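Can a Robot Swap a Hard Drive Yet? A Short Guide to Trying It

People keep asking when a machine will fold their shirts. I work with machines, so I ask for less. I would like one to put a hard drive in a desktop computer without help. At Valberg we have spent since August on this, with a set of routines we call Ladis, and what follows is how to set up the job yourself.

Start with the computer open and the side panel off. Park anything blue and plastic where the gripper can get at it squarely. 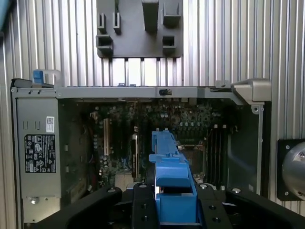 An open desktop and the arm at work over it, in both views. 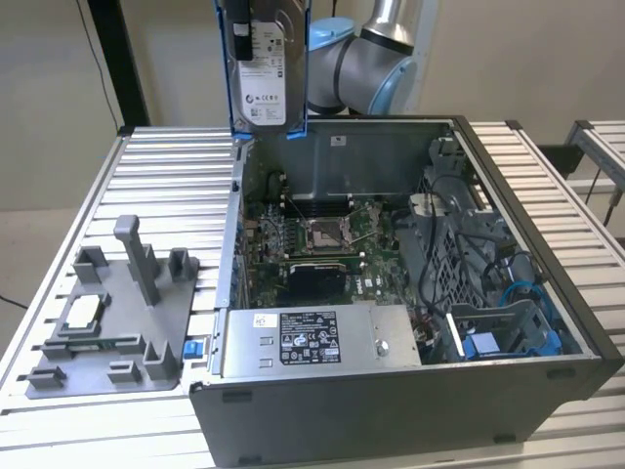
Can a robot do this chore on its own yet?

On a good day, with the same model of computer in the same spot, it can. Move the case by the width of a thumb and you are back to doing it by hand, which takes a person 13 seconds and no software.

Setting up

1. Fix the case so it can't slide. A robot will push a loose computer across a table with great confidence.

2. Teach the grip first. Pick up the part and put it down again until you are bored, then keep going. We did 238 of these before touching a computer.

3. Set the force limit low. Plastic rails bend before they click, and the arm can't hear the click.

4. Approach from straight above and stop short. Check the alignment there - then lower slowly.

5. If the part jams, back all the way out. Wiggling is a human skill and our attempts to code it cost us 2 drive carriers.

6. Leave the cables for last. Stiff plugs are possible. Floppy ones are why I still have a job.

Write down every failure, including the dull ones. Our log stands at 2,385 lines, and a good many of them say "missed the slot, again."

Contact the Ladis desk at Valberg | © 2025 Valberg | Back to top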